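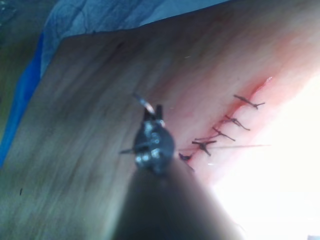
Right, I'm re-lining the old interlined curtains from our front room and I've got myself into a muddle over the side seams. The track is 3,175 mm end to end and the drop is 1,735 mm, so it's a lot of cloth to be shoving about on a kitchen table. The face fabric is a heavy wool from Merow (they stopped doing the colour, so I really can't ruin it) and the blackout lining is new from Tillman. I've been slip stitching the lining down with an ordinary straight needle and it keeps going right through to the front. Would a curved one be better? I mean like the needle in the photo, with that thin shiny tip arcing up, and I quite fancy holding it in metal jaws like that too, as my fingertips are in ribbons. Or do I give up and bag the whole lot out on the machine?
bayandgable

Print this thread | E-mail to a friend

hemline_hattie wrote:
Curved, definitely! I did all my mum's blinds with one and wouldn't go back. You can come up out of the cloth without lifting it off the table, and with interlining in there that's half the battle. I hold mine in my fingers with a rubber thimble on, but if you've got small pliers with smooth jaws give them a go. Not ridged ones, they chew the needle and then the needle chews the wool.

ernofekete wrote:
I'd disagree with Hattie, sorry. Curved needles are lovely for upholstery where you can't get behind the work. On a curtain you can get behind the work, so fold the side turning back, pin it and use a long straight one nearly flat to the table. If it's going through to the front you're either going in too steep or your needle's too fat.

Also what are your side turnings? If they're skimpy, no needle will save you.
Ernő Fekete

bayandgable wrote:
Turnings are 50 mm, same as they were before I unpicked them. I'm a bit scared to change anything as you can see the old crease line if you look for it.

hemline_hattie wrote:
50 is fine, I'd have gone wider with wool but don't go re-cutting it now. Ernő, I've got a bad wrist and a long flat needle all the way down a full length pair finishes me off, so horses for courses.
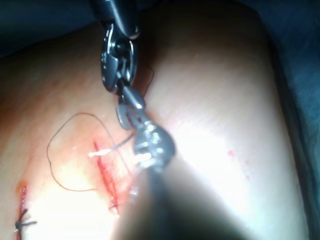
And before you do another stitch, lock the lining to the interlining down the middle of each width. Great big loose stitches, a hand's width apart. I left mine out once because I was in a rush before December and the lining sagged like an old sock. Had to take the lot down again.

ernofekete wrote:
Agreed on the locking in. Loose, mind. Tight ones pucker when the heating comes on.

mrs_pelmet wrote:
Can I be the one to say machine it? I bagged out a pair with Bolport blackout and they've hung in my son's room for 7 years with no bother. Blackout shows every hole you put in it anyway, so all this hand sewing gives you a row of little stars when the sun comes up.

ernofekete wrote:
Blackout on its own, fine. With interlining in there you'll get one side creeping longer than the other. Ask me how I know.

beatriz_c wrote:
Try a scrap of each first. I keep Flirkel thread in for blackout because it's fine but doesn't snap, and a finer needle makes a smaller hole whichever shape you end up with. Stitch into the turning only and your holes won't be anywhere near the light.
Beatriz Carrilho

bayandgable wrote:
Thank you all! I did a scrap last night, half curved and half straight. Going with the curved, sorry Ernő, my straight half was horrible. One width locked in so far and it's lying flat. Does anybody weight the corners on something this heavy, or is that only for thin stuff?

hemline_hattie wrote:
I always do, one in each corner, sewn into a bit of lining so it doesn't rub.

Contact us | Copyright the forum and its posters | Back to top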